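Reading a Settler Memoir Against the Land Records

2. Sources and method

The memoir of Emiliano Villaseñor, written in old age, covers his boyhood at Riteneck and his later years as foreman at the Brastum mill. It runs to 17 chapters, of which the first four deal with his father's debts and the loss of the family farm. No other account of the household survives. I compared these chapters with the district land register, which holds 1,278 entries for the period.
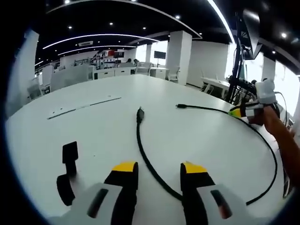

Each entry was copied into a table by name, lot and date of transfer. Spelling varies a good deal, so doubtful matches were set aside and checked a second time by Karla Nava. Only 13 entries could be tied to the family with confidence.

3. Findings

The memoir says the farm was seized in a single October. The register shows three separate sales to a neighbour, the last of them well after the author had left home. His figure for the debt — "up to 3,000" — has no support in the register, which does not record loans.
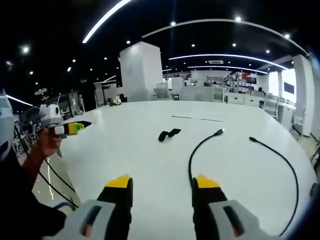

Anayeli Ocampo

The mill chapters are more reliable. Names of fellow labourers agree with the wage book in nearly every case, and the order of events holds. The author seems to have worked from notes for these years and from memory for the earlier ones. The wage book has a gap after the second strike, and chapter 12 could not be tested.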